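Bandgate Activity Rooms, Griltundale wing
**Table and small kit check, sheet 376**
Covers: big table by the window, cups, racket, bagged textiles, floor and light
Done: Tuesday, started 9.40 in the morning
Previous score on this sheet: 68 out of 100

Marks: **OK** = fine to use. **WATCH** = fine to use, look again next time. **FIX** = sort before the next session. Please write comments! A bare tick tells the next person very little, and the comments on the last sheet were so good that I got through the first half in no time.

## 1. Getting in and seeing what you're doing

- [x] Door opens fully and stays open when asked. **OK**
- [x] Walkway from door to table clear. **OK**
- [x] Light good enough to read small print at the table. **OK**
- [x] Window glass sound, no cracks or chips. **OK**
- [x] Window catch closes. **WATCH**

Comments: I do love this room in the morning. The wide window is the best inspection lamp we have, and low light across a tabletop shows up every bump and lifted edge. Do this sheet before lunch if you can. The catch closes but needs a firm push on the last bit. A drop of oil will probably do it, and there's some in the Veloso cupboard, top shelf, behind the sandpaper.

Someone asked on the last sheet whether glare is a problem for people sitting on the far side. I tried it with a book and it was fine, though I'd be glad of a second opinion on a really bright day.

## 2. The table itself

- [x] Stands level, no rock when leaned on at each corner. **OK**
- [x] Legs tight. **OK**
- [x] Height still as set (68 cm). **OK**
- [x] Outer edges smooth to the hand. **OK**
- [x] Top clean. **OK**
- [x] Nothing sharp or sticky on the top. **WATCH**
- [ ] Seam flat and fully taped. **FIX**

Comments: A big, steady, generous table, and everybody who works at it ends up saying how much room there is. I leaned on all the corners and it didn't budge. Whoever tightened the legs, thank you!

The top has a tiny dark mark on it, out in the middle where the cups go. I've put the top down as clean all the same, as it's only a speck. If it has grown by the next check, say so.

Now the seam, and this is the one real job on the sheet. It runs across from side to side, between the part where the cups stand and the back part where the larger things lie. It's thin and you can hardly feel it with a flat hand, so I have no worries about the join. The tape is another matter. It's in separate pieces, whitish, and they are all different:

- Strip at the bag end: ragged and partly peeled. This is the worst one and I'd start here.
- Strip near the centre: thin and narrow. Run a fingernail along it before deciding.
- Wide piece in front of the racket head: the tidiest of the lot. Could stay, but it will look odd next to new tape, so I'd replace it too.
- Piece at the racket handle end: torn.
- Small whitish patch at the far left end: scrape gently and see what comes off.

A ragged bit of tape isn't much of a danger to anyone, but it catches sleeves and it catches light cups being slid across, and then you get fluff under it and it lifts further. Take the lot off, wipe, let it dry, and lay one straight run from end to end. Two people make this a very pleasant ten-minute job, one holding the roll and one smoothing down. Please don't patch over the old pieces again. We've done that before and it only makes a ridge.

## 3. Paper cups

- [x] Rims whole, no splits or soft places. **OK**
- [x] Sides not crushed. **OK**
- [x] Bases firmly in. **WATCH**
- [x] Cups stand without wobbling. **OK**
- [x] Spread out, with hand room between them. **OK**
- [x] Spares in the store. **OK**

Comments: These are the cheerful yellow ones and I'm very fond of them. You can spot them from the doorway, which helps no end when tidying up, and the pale rims make it easy to check for splits. Pick each one up, turn it slowly, and look along the rim with the window behind it. Then press lightly on the side. A good cup springs back at once.

I've put WATCH for bases because the one in the middle looks a bit uneven there. I pressed it and it held. Paper cups are allowed to be slightly wonky, but if a base ever shifts under your thumb, that cup goes in the recycling and a new one comes out.

These cups are for table activities only. No drinks, please, hot or cold. Kitchen cups live in the kitchen, and once the two lots get mixed there's no telling which have been handled all morning. If you're in any doubt about a cup, it's an activity cup.

Spares: one unopened Doletel sleeve of 100 on the second shelf. We're doing well! They keep best lying down with the end folded over, well away from the radiator.

Spacing: leave a good hand's width between cups, more if you have the room (and on this table you always have the room). It keeps people from knocking one while reaching for another. Keep them well in from the near edge too. The left-hand one likes to creep forward during setting out, so give it a nudge back if it's in elbow range.

## 4. Tennis racket

- [x] Frame free of cracks, run a finger round the outside. **OK**
- [x] Throat sound where the shafts meet the head. **OK**
- [x] Strings all there, none frayed. **OK**
- [x] Grip wrap tight, no loose end. **OK**
- [x] Butt cap firmly on. **OK**
- [x] Lying flat, nothing stacked on it. **OK**
- [x] Handle not sticking out past the table. **WATCH**

Comments: A joy to inspect. The glossy black frame shows every scratch, so you can be sure of what you're looking at, and I found nothing that would catch a finger. The string check is simple: press the middle with your palm, listen for creaks, then look closely where the strings go into the frame, as that's where fraying begins.

The red stencil on the strings has partly faded. It makes no difference at all to safety and I'd leave it alone. I mention it because it came up on an earlier sheet as possible string damage. It's only ink wearing off!

The light grey wrap on the handle is in nice condition. If the end ever comes loose, a short turn of finishing tape is all it needs. Don't use parcel tape, it goes gummy and then the whole grip has to come off.

WATCH for the handle because the cap lies close to the right-hand edge. Head to the left and handle to the right is the way we like it, but slide the whole thing inwards a little so that no one walking past can catch it with a hip or a bag strap.

## 5. Bagged textiles

- [x] Bag clear, contents can be seen without opening. **OK**
- [x] No tears in the bag. **OK**
- [x] Fabric folded. **OK**
- [x] Bag lying flat, not hanging over the side. **OK**
- [ ] Label on bag. **FIX**

Comments: The dark fabric, somewhere between grey and black with a hint of blue-green, is nicely folded. The bag is wrinkled but sound. It could do with a label, as dark cloth looks much like any other dark cloth through shiny plastic, and people open bags to find out and then don't fold things back. A plain sticker on the flat clear part would do, where it won't hide anything.

The usual reminder about thin plastic bags goes here as well: keep them at the back of the table when small children are about, and put them up on the Veloso shelf when the room is closed. An empty bag gets a knot tied in it before it goes in the bin.

## 6. Floor and surroundings

- [x] Floor dry. **OK**
- [x] No trailing straps, cords or string where people walk. **OK**
- [x] Bin emptied and lidded. **OK**
- [x] First aid box in place, seal unbroken. **OK**
- [x] Fire notice readable. **OK**

Comments: All lovely. The new hook for the broom is a small triumph and I'd like one in every room. The fire notice has been moved down to eye level, which suits far more people than it did before.

## 7. Jobs from this check

| Job | Mark | When |
|---|---|---|
| Strip old tape, lay one new run along the seam | FIX | Before next session |
| Label the fabric bag | FIX | Before next session |
| Oil window catch | WATCH | This month |
| Look again at the dark speck on the top | WATCH | Next check |
| Middle cup, base | WATCH | Next check |
| Racket further in from the edge | WATCH | Every setting out |

I haven't put a new score in yet. I'd rather the seam was finished first, and then I think we'll beat the old one very comfortably.

## 8. Pictures for this sheet

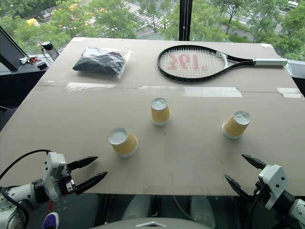
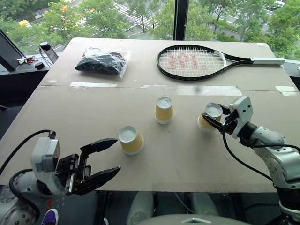 *Big table, Griltundale wing: cups and racket in both. Seam tape and fabric bag, see the first (items 2 and 5).*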